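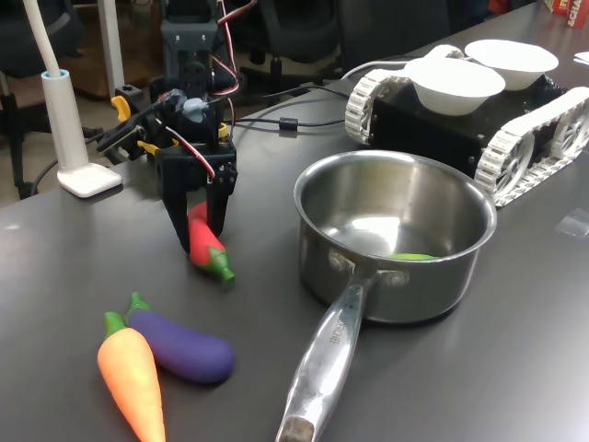 Toy chilli, carrot and aubergine, with the saucepan on the right.

Play vegetables and a real saucepan - cleaning and marks on a dark table

Posted by Leonie Fankhauser in Household > Play and Craft

I have a set of toy vegetables, among them a red chilli, an orange carrot and a purple aubergine. They are used with an ordinary stainless steel saucepan, 600 g empty on the kitchen scales, on a dark charcoal grey table. I have two problems.

First, the carrot and the aubergine have a matt, slightly textured surface that holds grease. Wiping with a damp cloth moves it about and leaves a pale bloom once dry. The chilli is glossy and wipes clean. The set came without packaging, so I have no care label and don't know what the material is.

Second, the pan leaves fine silver-grey lines on the tabletop when it is slid. They don't catch a fingernail. Are these scratches or metal left behind, and what removes them without leaving a shiny patch?

I would prefer not to put felt under the pan, as it also goes on the hob.

Christos Chrysikopoulos
Accepted reply

Treat them as two separate jobs.

Toys: the bloom is most likely detergent residue or limescale. Use hand-warm water and two or three drops of washing-up liquid in a full bowl. Work the textured surface with a soft toothbrush, along the length of the carrot and round the cap of the aubergine where the green meets the purple. Rinse twice, then dry at once with a cotton cloth. Don't soak them until you know whether they are hollow. Squeeze one under water first - if bubbles come out there is a hole or an open seam, and water will sit inside. Keep them out of the dishwasher. Some soft plastics deform on the drying cycle and painted ones can lose their colour.

Table: lines that don't catch a nail are usually metal transfer. Test a small area near the back edge. A damp melamine sponge with almost no pressure will lift it, but it is a mild abrasive and will polish a matt finish if you rub. Two or three passes, then stop and let it dry before judging. If the line is still there it is probably a scratch, and more rubbing will only widen it.

To prevent it, check the base of the pan for a burr by drawing a cotton bud round the rim. If it snags, take the burr down with 600 grit wet-and-dry paper, used wet, and wash the pan thoroughly afterwards.

Despina Alexiou

Just put a cork mat under the pan. Ours has been down since June and there are no new marks. It lifts off when you want to cook, so the hob isn't an issue.

Daichi Sugawara

Bicarbonate paste works on everything.

Christos Chrysikopoulos

Not on a matt dark surface. It dries white in the texture and you will be picking it out with the same toothbrush.

Leonie Fankhauser

Did the toys on Sunday. Neither the carrot nor the aubergine gave bubbles. The bloom has gone from both, apart from a trace under the leaves of the carrot. The melamine sponge took off all but one line, which I have left alone. The cotton bud snagged in one place on the rim, so I will get some 600 grit.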